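Picking start positions for a tabletop policy eval

Posted May 8, 2024. Updated the seed part after Rizwan Bandara pointed out I had it backwards.

Quick one. People keep asking how we pick start positions for the toy kitchen evals at Granley. Writing it down so I can stop pasting it into chat.

What you need before you start:
A trained policy, or two you want to compare.
A kitchen set that is screwed down. Ours is on a bench, four bolts.
A fixed camera you will not touch. Seriously, tape the tripod feet.
A text file. Spreadsheet is fine, we use a text file.

Step 1. Write the task as one sentence. "Put the carrot in the sink." Then write what counts as done. For us: whole carrot inside the basin, gripper open, arm clear of the rim. If the two halves come apart it's a fail, even if both end up in the basin. Decide that before you run anything, not after when you're tired and want the numbers to look nice.

Step 2. Pick the distractors. A policy that has only ever seen one object on the stove will go for whatever is on the stove. So you need other things there. Ones with a different shape and color first, then one that is close in color to the target. The close one is where it gets interesting. Orange pepper against orange carrot cost us more trials than anything else on the list.

Step 3. Start positions. Don't place by hand "at random", people put things in the middle, and always pointing the same way. Draw a grid on paper, cut it to the stovetop, number the cells. Have a script pick cell and angle. Place the object, pull the paper out, check agianst the overlay.

Step 4. Overlay. Save the first camera view of each start as a reference, then blend it 50 percent over the live view. Nudge until the edges line up. Do this for policy A, then load the exact same reference for policy B. Same start, both policies. This is the whole trick really – paired starts. You need far fewer trials to see a difference.

Step 5. Run. Cap every episode at 400 control steps. We had it at 600 for a while and all it bought us was arms hovering for longer. Score from the last view only, against the sentence from step 1.

Same kitchen, close up and then wide:
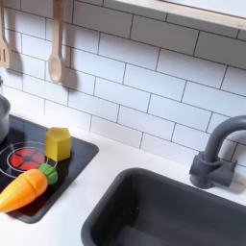
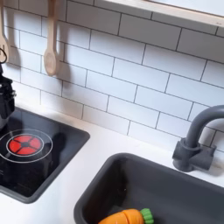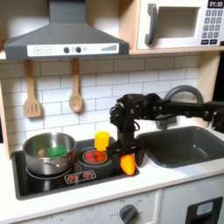
Sânziana Costache wrote in to say that pairing starts is fine but it hides order effects: if policy A always goes first, then policy B always gets the warm motors and whatever drift the camera mount picked up. At Arnport they flip a coin for each start and log which one went first, and she thinks anyone skipping this should say so in the write up.

She's right. We alternate now, A first on odd starts, B first on even. A coin is better. Will switch.

Step 6. Count properly. 35 paired starts per task is what we settled on. For each start you have one of these: both worked, both failed, only A, only B. The first two tell you how hard the task is. The last two are what you compare the policies on. McNemar's test, one line in any stats package. If "only A" and "only B" are close, you don't have a result, go home.

Report all of it though. Just giving two percentages throws away the pairing, and then why did you bother with the paper grid.

Step 7. Write down how things failed, in words, right then. We use a short list: wrong object, missed grasp, dropped on the way, put down short of the goal, timed out. Add an "other" and keep it honest – if other gets big your list is wrong.

Things that bit us

Lighting. Overhead lights only, blinds down. Shadows on the tiles move through the afternoon and at least one of our policies cared.

Shiny stuff. The cooktop reflects. If your overlay won't line up, check you're matching the object's edge and not its reflection. Took me longer than I'd like to admit.

Retries. Josée Kennedy's rule, and I've kept it: no reruns except for hardware faults, and the fault has to show in the log. "It looked like a weird one" is not a fault.

Seeds. Fix the seed for the start script, so the starts can be regenerated. Leave the policy's sampling seed free. I had this the other way around in the first version, sorry. With the policy seed fixed you're testing one lucky or unlucky draw.

Bumps. If anyone leans on the bench, redo the overlay check on the next start. If it's off by more than a couple of pixels, stop and recalibrate. Don't push on and hope.

Also, don't tune on your eval starts. Keep a second set from a different seed for poking around. We burned our whole September set that way and had to draw teh starts again.

Start script and the printable grid are in the Sarkar folder, under eval. The grid prints at 100 percent, turn off "fit to page" or the cells come out small. Ask Shafiq Hettiarachchi for access if the link is dead.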